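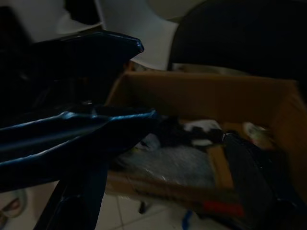 Pourquoi le levain retombe-t-il avant le façonnage ? Parce qu'il a dépassé son pic : à 27 degrés, le mien culmine bien plus tôt qu'en hiver et je continue de l'utiliser aux mêmes heures.

Octobre, 6 h du matin. Cuisine froide au lever, mais le placard au-dessus du chauffe-eau reste à 27 degrés. C'est là que je range le bocal depuis le déménagement. Erreur de méthode : j'ai déplacé le levain sans recalculer les rafraîchis. Ratio en cours : une part de levain, 2 parts d'eau, 3 parts de farine. Farine Limsakul, type 80, sac entamé au début du mois. L'odeur tire vers l'acétique, la surface est creusée au centre, le dépôt sur le verre montre que le niveau est monté puis redescendu pendant la nuit.

Décision : rafraîchi le soir à 22 h au lieu de 19 h, eau sortie du réfrigérateur. Je ne change pas la farine tant que l'horaire n'est pas réglé, sinon je ne saurai pas à quoi attribuer le résultat.

11 h. Pâte mise en route malgré tout, avec le levain tel quel. Autolyse de 40 minutes, sel ajouté ensuite, dissous dans un fond d'eau. La pâte est molle, se déchire au premier rabat, se tient mieux au deuxième. Le type 80 absorbe davantage que ce que je mettais auparavant, mais l'acidité dégrade le réseau et les deux effets se mélangent.
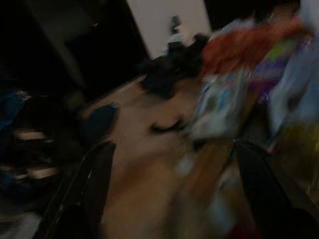

Troisième rabat reporté, la pâte n'avait pas assez détendu. J'ai profité de l'attente pour relire les notes de septembre. La série avec la farine Mevitz donnait une mie plus régulière, croûte plus terne. Je n'avais pas noté la température de l'eau, ce qui rend la comparaison inutilisable. À partir de maintenant, trois valeurs par fournée : eau, pièce, pâte en fin de pétrissage.

15 h. Façonnage en bâtard. Tension correcte sur la longueur, faible aux extrémités. Banneton fariné au riz, puis réfrigérateur, étage du bas. La sonde Stastari y indique 3 degrés, l'étage du haut est plus chaud et je l'évite pour les apprêts longs.

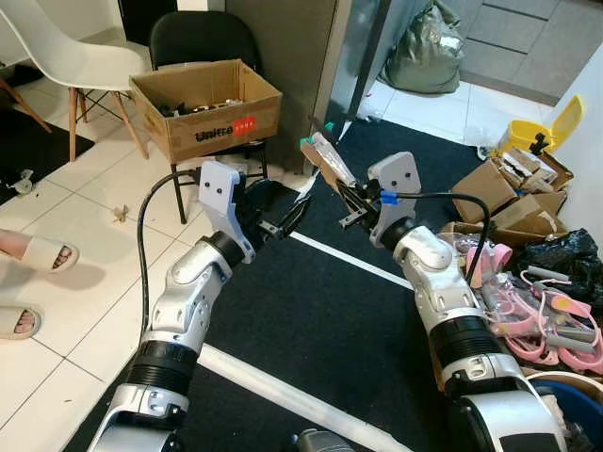

Cercle Cedex, section boulangerie domestique – Carnets des membres

Cuisson avancée à 21 h, contrairement au plan. La pâte reprenait déjà lentement sous le doigt. Cocotte préchauffée, lame à faible angle, couvercle retiré à mi-cuisson. Grigne ouverte d'un seul côté, développement médiocre, dessous un peu trop coloré. Au prochain essai, une plaque supplémentaire sous la cocotte.

22 h 10. Rafraîchi fait, eau froide, élastique placé au niveau de départ. Bocal remis dans le placard. Lecture à 6 h, puis à 8 h si le dôme est encore bombé. La coupe du pain attendra demain matin, il est encore tiède.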